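3.2 Materials and sorting surface

The objects were bought for the study or taken from a box of pet and play items already in the room. We wanted things that a person would be willing to pick up without thinking about it, and that differed in at least two of shape, color and feel. The full pool held 13 objects. In any one trial a participant worked with a smaller set, laid out on a rectangular red plastic tray with raised, rounded edges. The tray was used in every condition so that the background color stayed the same.

Participants sat facing a light gray wall and were told to look at the tray for as long as they liked before touching anything. They were then asked to put the objects into groups "in whatever way makes sense to you." No number of groups was given. Set 6, shown in Figure 9, was the one that produced the most disagreement.

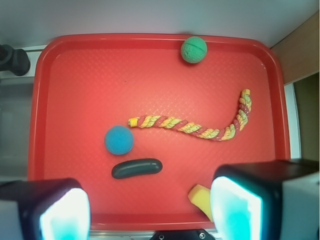 Play and Household Objects, Vol. 9, p. 64

Figure 9. Set 6 on the tray: green ball, braided rope toy, blue ball, dark green cucumber-shaped object, yellow sponge block.

Most participants began Set 6 with the two balls. The blue one is the larger of the pair and has a matte, fuzzy look, while the green one has dimples like a golf ball and a darker curved seam. Those who sorted by color often put the green ball with the cucumber shape instead, although several said that the cucumber was "nearly black" and left it by itself.

The rope toy was harder to place. Its strands are yellow, pale green and red, so it can be matched by color to more than one neighbor. Some participants put it with the sponge, naming the yellow tips as the reason. Others called it a dog toy and grouped it with both balls. We coded the first of these as a color match and the second as a match by use.

Groupings were written down by the experimenter and coded later by Ho-yin Siu, who had not been present at the sessions. Where a participant changed a grouping before saying "done," only the final version was kept. Trials in which an object was left out of every group were coded as complete, with the leftover object treated as a group of one. The same rule was applied to the naming task described in Section 3.3.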